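Laundry Room Tips: Folding Shorts with a Two-Arm Robot

The Bristora folding study used 2,957 recorded attempts on shorts and tops. Most of the gain came from how the cloth was set out before the first grasp. Start with a padded or fabric-covered surface. Cloth slides less on it, and the fingertips can press down a little without jamming.

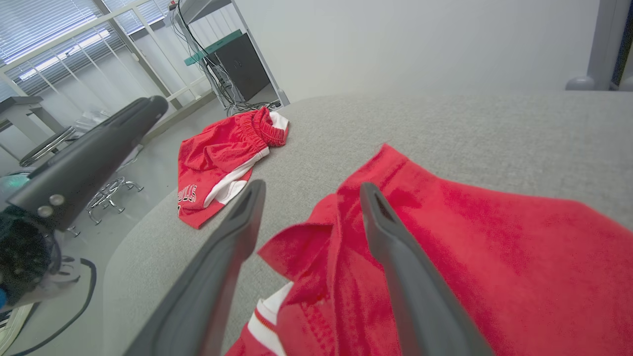

Does the fabric of the garment matter? Thin, slick shorts need a slower close than fleece, and the grasp point should sit on a seam or waistband where there is one.

Tip 1. Keep the second garment away from the first. In the Flisard trials, 328 attempts were scored as failed when a finger caught the wrong item. Leave bare cloth between pieces and bring the open fingers in over the bare part.
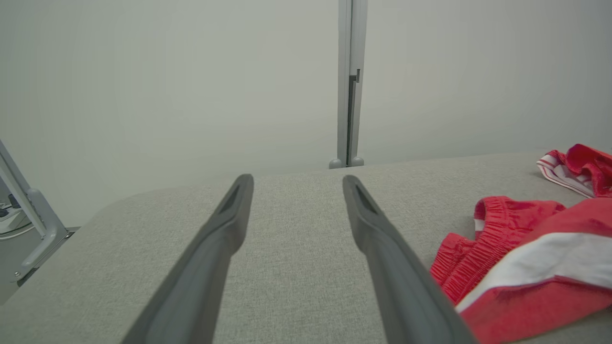

Tip 2. Flatten before you fold. Turn the shorts so the waistband faces one arm. Hold a lower corner with the other arm and smooth toward the hem. A policy trained on 2,000 flattened starts needed fewer regrasps than one trained on crumpled starts only. Wrist views helped most in the last part of the approach; the head view was better for choosing the corner. 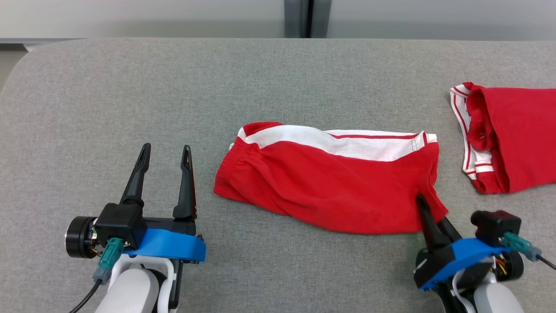 Vol. 70, p. 328

Tip 3. Check the hold before moving. Lift the corner slightly and compare the wrist view before and after. If the cloth has not moved with the finger, open, back off and regrasp closer to the seam.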